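3.2 Surface Condition and Perceived Cleanliness

The second part of the study deals with how people judge the cleanliness of plain, light-colored household textiles when no stain is present. Earlier work in laundry science has mostly measured soil removal by reflectance, and the standard procedures assume that a brighter sample will be judged a cleaner one. Our interviews in Lislow suggested that this assumption holds poorly for bedding. Several respondents sent back sheets that were free of marks and within the normal range for whiteness. The reason they gave was that the sheets "looked slept in." We therefore treated creasing as a variable of its own and kept it apart from both whiteness and odor.

Samples were drawn from the linen stock of two guesthouses, Rinberg and Plilolthorpe, both of which wash on the premises. A total of 142 flat sheets entered the study. All were plain-weave cotton, undyed, and had been in service for at least one year. Sheets with visible repairs, printed borders or woven stripes were left out. Each sheet was washed at 60 degrees with the same unscented detergent, then assigned to one of three finishing conditions: line dried and folded, tumble dried and folded, or tumble dried and pressed. No softener was used at any stage, as pilot tests had shown that a residue could shift the reflectance readings at the blue end.

Creasing was scored on a five-step scale, with 1 for heavy, sharp folds and 5 for a surface with no folds that could be seen at arm's length. The scoring was done under two lamps set at low angles on opposite sides of the viewing table. A single overhead light was tried first and dropped, because shallow folds cast almost no shadow under it and the middle grades could not be told apart. Two scorers worked independently. Where they differed by one step the mean was taken; where they differed by more, the sheet was laid out again the next morning and scored from the start.

The panel consisted of 26 adults, none of whom worked in hotels or laundries. Panelists rated each sheet for cleanliness, softness and willingness to sleep on it, in that order, without touching it. They were told that all the sheets had been washed. In total the panel returned 2965 usable ratings, after forms with missing pages had been removed. A session never ran past forty minutes — fatigue effects showed up in the January pilot once sessions reached an hour.

Pressed sheets received the highest cleanliness ratings, as expected. The less expected result concerns the middle of the scale. Sheets scored 3 or 4 were rated nearly as clean as pressed ones, while sheets scored 2 fell sharply, although their mean reflectance was the same within measurement error. The drop was larger for sheets from Plilolthorpe, which are slightly heavier and hold a sharp fold longer. Softness ratings ran the other way: line-dried sheets with moderate creasing were judged softest by sight alone. Gentle folds of the kind shown in Figure 4, where the white surface varies only slightly in brightness, correspond to what panelists most often described as "fresh" or "just washed" in the open comments. 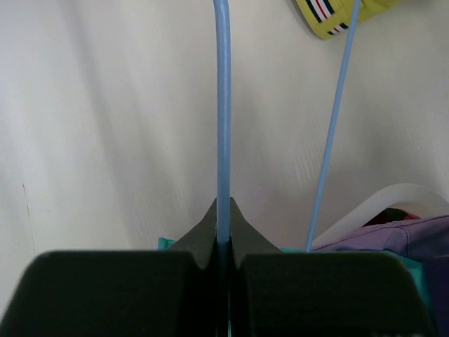

Figure 4. Soft creasing on an off-white surface. The shading is slightly grayer toward the sides and brighter toward the center.

Edmund Chmielewska, in comments on an earlier draft, objected that the word "fresh" may not refer to cleanliness at all. In his view, panelists who use it are comparing the sheet with their own bedding at home, and those who never iron will call a moderately creased sheet fresh simply for its being familiar. He recommended asking about ironing habits before the first rating.

We accept the point in part. The habit question was added for the last 117 sheets rated, and the effect of ironing at home on cleanliness ratings was small. Its effect on the use of the word "fresh" was larger, and the open comments should be read with that in mind. A cleaner test would need a panel split evenly by habit, which our recruitment did not allow.

Two further limits apply. First, the sheets were viewed flat on a table, and a made bed hides most of its surface under a cover. Folds near the pillow may count for more than folds at the foot. Second, the five-step scale treats all creases alike. The Głowacki index, which separates fold depth from fold spacing, would give a finer account, but it requires a raking-light scanner that was not available to us at either site. The storage time between folding and rating was recorded for every sheet and is taken up in Section 3.3, together with the results for pillowcases.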